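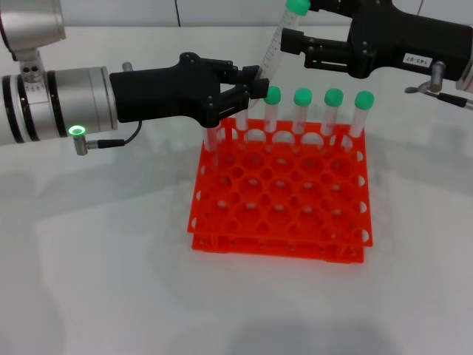

Do I need any design training to use the Nironden card deck?

None at all, and a good many of the people who buy it have never drawn a wireframe in their lives. If you can talk to a customer and write down what they told you, you have what you need to start.

Nironden Interview & Journey Deck, second printing
By Jurutent

We made the first version of this deck for our own use, back when our product meetings kept wandering off and everybody had a different idea of who we were building for. It's grown a good deal since then (my kitchen table has seen a lot of index cards!), and the second printing has 200 cards, sorted into 9 color-coded groups that follow a customer from the first time they hear of you to the day they decide whether to renew.

Each card has one open question on the front and a few follow-ups on the back, with room to scribble. Most teams pull five cards for an interview and leave the rest in the box, and that's plenty for a good long conversation.

The booklet is 47 pages and walks you through planning your interviews, sorting your notes, and turning the whole pile into a journey map your engineers will want to read. The chapter on pricing conversations is new, and I'm awfully fond of it.

In the box: cards, booklet, group dividers, fold-out map sheet
Card finish: matte, takes pencil and ballpoint
Also available: Ernulau blank cards, Rácz map sheet refills

The next batch ships in March. Orders for several decks can go in one parcel, just leave us a note at checkout.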